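Bernolska Bedside Set – README

Version 2, maintained by Dorottya Gál
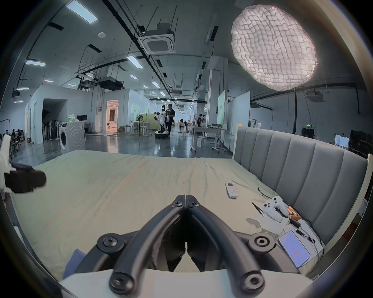 The Bernolska Bedside Set is a collection of short records about small things that get left on beds and have to be put away before the bed can be made. It covers the items, where they were lying, and where they belong. Most of the entries deal with electronics, and the bed with the grey channel-tufted headboard is typical of them: a white remote control lying flat on the sheet, a white game controller closer to the headboard side, a charger with its cable, and a smartphone with the screen lit. Pale items on pale bedding are common in the set and are tagged "low contrast" in the notes column.

Contents

The set has 2000 records in 17 item classes. Each record is one item on one bed. A bed with several items on it gets several records with the same bed number.

Files

items.csv – one row per record
beds.csv – one row per bed, with sheet color, headboard type and room
classes.txt – the class names, one per line
notes.txt – corrections and open questions

Columns in items.csv

record – record number
bed – matches the number in beds.csv
class – one of the names in classes.txt
rests_on – sheet, blanket, pillow, paper, cloth or other
home – where the item goes when the bed is cleared
note – free text, often blank

Values for home

There are 4: drawer, shelf, charging tray, trash. Remotes and controllers go in the drawer. Phones go to the charging tray along with their chargers. Loose cables go in the drawer unless they are plugged in, in which case they stay put and the note says "plugged". Crumpled paper is trash. Crumpled cloth goes on the shelf for now – we never added a laundry value, and Zukard's scripts expect the list as it stands.

If it isn't clear whether something is paper or cloth, use "other" in rests_on and leave home blank.

Changes in version 2

Chargers and cables are now separate classes. Tweezers and similar slim tools were moved out of "misc" into "small tool". The Ruddock rooms were renumbered in February, so bed numbers from version 1 will not match.

Known problems

Small wooden objects are labeled inconsistently. Some are "misc" and some are "decor".
Sheet colors between green and beige were entered by eye.
The Estix rooms have no pillow entries.

Corrections go to Dorottya Gál. Please include the record number and the bed number.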